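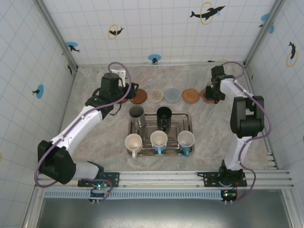 Torkirska Serving Tray and Mixed Coasters

A rectangular stainless-steel tray for carrying cups to the table, sold on its own or with a set of round coasters in mixed colors. It suits a kitchen counter, a break room or a coffee corner. Five cups fit on it, as shown with three mugs in the front row and two cups behind them.

Cups and mugs are sold separately.

The tray

The Torkirska tray is plain stainless steel with no printing on it. We get asked for a painted version now and then, but the paint on the earlier Onell tray scratched where mugs were set down day after day, and we stopped making it.

Handled mugs take up more room than straight cups. If you are loading a mix, put the mugs in first with the handles pointing the same way, then fit the cups in behind. Large soup mugs and tall travel cups will stand on the tray but make it top-heavy. Carry those in smaller loads.

The tray can also stay out on the counter as a place to keep clean cups. Put a folded dish towel under them if they go on straight from the rack, or you will get rings on the steel. The rings wipe off with a little vinegar and water.

The coasters

Coasters in the mixed set are chosen to go together without matching. The colors shown include dark brown, a pale beige with a pattern, light blue-gray and an orange-brown weave. Colors vary a little from batch to batch, and the woven ones vary the most. If you need several of one color, order them as singles and put a note on the order so that we can pick them from the same batch.

People who have the set at home tend to give each person a color and stick to it. In an office it works better to leave the whole row out along the back of the table and let everyone take one.

Light mugs, such as the cream one or the ones with light blue handles, look good on the darker coasters. That is a matter of taste, of course — the pale beige is the one we sell most of as a single.

Care

Tray: wash by hand or in the dishwasher. Dry it with a soft cloth if your water is hard. Do not use steel wool or scouring powder.

Coasters: wipe with a damp cloth and stand them on edge to dry. Do not soak them. Coffee comes off the woven coasters more easily if you blot it first, and a soft brush will get crumbs out of the weave.

Ordering

Tray only, coaster set only, or tray and coaster set together. Single coasters are listed on the Nasr accessories page. Orders of 100 coasters or more are packed by color and need 7 working days before they ship. Everything else leaves the Mandside warehouse within 2 working days.

Returns are accepted on unused items. Please send a tray back in its own carton — the corners dent if it travels in a bag.

Page updated June 2024. The painted Onell tray is no longer in stock.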